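From: Szabolcs Medve
To: equipment planning list
Date: 6th September
Subject: Re: Glove kits, how many do we order?

Hiba Bitar wrote:
> Afaf needs a number from us before the Starnska quote expires.
> In August we said four glove kits. Do we still want four, or
> can we begin with two and put the rest into the gripper?
> Also, are spare marker cubes included in the price?

Dear Hiba, dear all,

My proposal is to order two kits now and two in the spring. The quote is 1257 per kit, without shipping. The marker cubes are not included, I asked Starnska for this and they will send a separate price. I would like to have at least one spare cube for each glove.

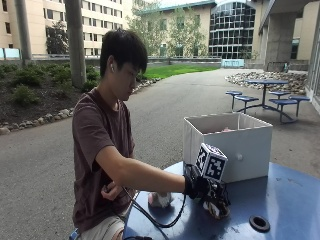
The second point is the cable. If we want to record small object tasks outside of the lab, each person needs also a small computer and a battery, and these are not in the budget of Abernathy at all. Constanza thinks about 4 hours of battery is enough for one session. I would plan for more, but I can accept her number.

For the gripper I have no strong opinion – Fandemach is cheaper, but the delivery time is not written anywhere in their offer. Suha, could you please ask them? Without a date I don't want to move money from the gloves.

Afaf, if you must have one line for the form today, please write two kits and leave the cubes open.

Best regards,
Szabolcs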